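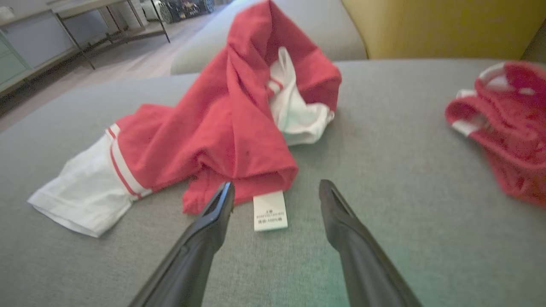

Figure 5.1 A red cotton top on a gray sofa seat.

Chapter 5
Outrage as Evidence: Reading a Campaign Against a TV Show

A petition is easy to count and hard to read. When viewers turned on Seremon, a weight-loss contest built around a diet plan sold by the firm Forlow, reporters reached for the number closest to hand: 1321 names in two days. Most stories put it in the first line. Few asked who had signed, how many had watched an episode, or what the petition wanted done.

This chapter takes the complaint seriously, which means testing it. The people who wrote the petition said the show shamed its contestants and passed off an ad as health advice. Those are two claims. The first is about taste and harm, and people of good will may disagree on it. The second can be checked. Either Forlow paid for its place in the show or it did not, and either viewers were told or they were not.
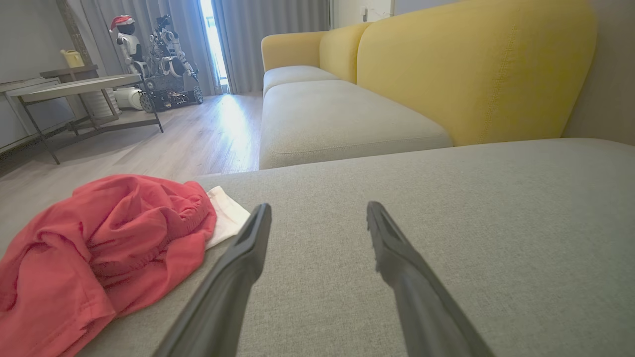 The network's answer deserves the same cold eye. Its statement called Seremon "a journey toward wellness" and said experts had been consulted, without naming any. A show that weighs people in front of a crowd has made a choice about what matters, whatever the press office calls it. Keep that phrase in mind when you reach the transcripts.

We will also look at the work of Tiina Mäkelä, who coded the online comments from the first week and found that much of the anger came from people replying to one another — the show itself had dropped out of the talk. Her method has weak spots, and we will get to them. She read only public posts, and she had to guess at irony.

Two later cases, Omik and Zaidi, let us ask whether the pattern holds when the product is a pill or a gym plan. I have my doubts. Start with Section 5.1, and read the petition in full before you read what anyone said about it.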